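Workshop notebook – Tuesday, July 29, 2025

Coasters again! I know, I know, Beverley says I have talked about little else since the Merner order came in, but there are 300 of these to get right and I would sooner fuss now than in August.

Spent the first part of the morning on the wallpaper corners. The damask is lovely paper but it bruises if you look at it wrong, and matching the repeat where two walls meet took me three tries (and one very bad word). Used the Fallero paste, thinned a bit more than it says on the tub. Goes on slippery, which I like – you get a good long while to nudge the pattern up or down before it grabs. Vratislav Gajdoš wanted a plain gray wall for all the coaster work. I still say pink. Put a honey-colored weave next to plain gray and it goes dull, and next to the pink it warms right up.

Then the materials. The rattan is my favorite by a mile, and it lies flatter than the Cosgrove batch ever did. The wooden one is chunky, much thicker than its neighbors, with that shallow dip in the top for the glass to sit in. I do wonder if a wide mug will rock on the raised ring. Must try the big canteen mugs. The speckled blue-gray one is pretty but I keep losing it behind the wooden one, so next time it goes in front. And the cherry blossom! Bigger than I pictured from the catalog, and I'm quite taken with it.

Marble pattern stays for the tabletop. Tried the Zedunton slate sheet last week and everything on it looked like a wet Sunday.

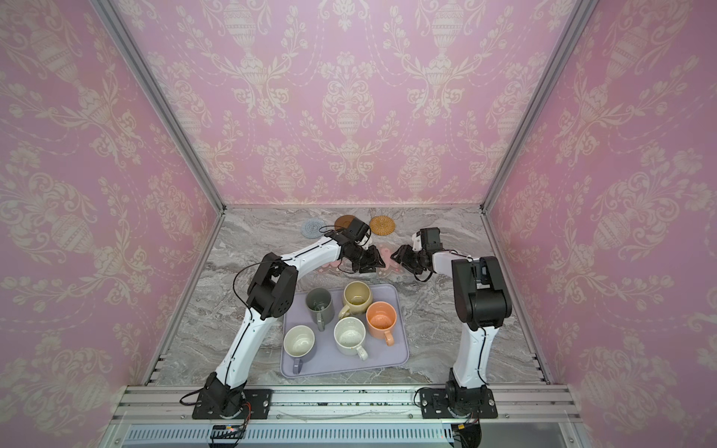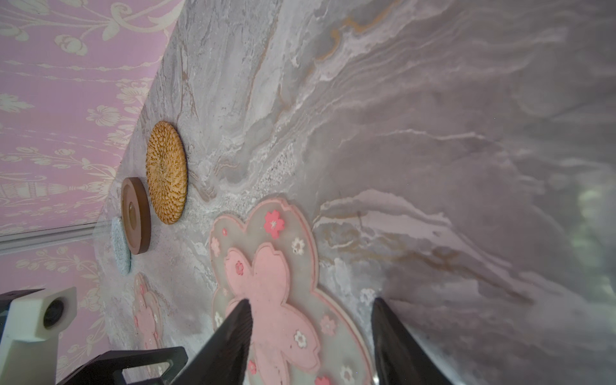

Photos: workshop

To do before Friday: ask Merner whether they want the blossom in pink only. Total on the quote is still 2,896 and I haven't heard a peep about it. Vratislav has the spare roll of damask, get it back from him – the lot number ends in 973 and I need the same one or the pinks won't match. Also 6 more felt pads for the drawer, the old ones have gone bald.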